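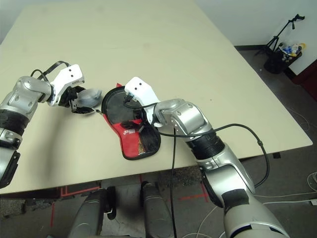

According to Firouzeh Esfahani, the trouble with household machines has never been strength or speed. A chore, she remarked at a meeting in May, is mostly a matter of soft things that will not keep their shape, and she doubted that any machine on sale would put away a family's belongings within her working life.

Her doubt is widely shared. The Stinus programme was set up to test it on ordinary tasks: filling a bag, closing a cover, clearing a worktop. Each task is attempted 150 times, with a limit of 60 seconds for each attempt. Staff may reset the objects between attempts but may not touch them once the clock has started.

Krum Bošković, who directs the programme, is careful in his claims. Rigid goods in known positions, he notes, were mastered on the shop floor long ago. Fabric is another matter. A padded case gives way when it is pressed, its opening may shift, and two arms must agree on which of them is to hold and which is to move.
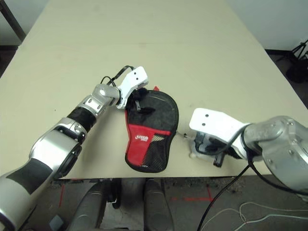 *Two grippers at work around a padded bat case, Stinus programme.*

Manufacturers take differing views of the market. Volon intends to offer its first machines to laundries and hotels, where the same few tasks recur all day. Cosness prefers the home, and has drawn up a list of 220 chores that it believes a buyer would expect to see done. Jamshid Parsa, its head of planning, accepts that only 10 of these are close to being ready for sale.

Pouran Mirzaei, who advises Volon on safety, would like the public to be given plainer information. Buyers should be told how often a machine needs help, she argues, and how long it takes over work that a person completes without thought. The programme will publish both measures for every task it has tested, including those that were abandoned.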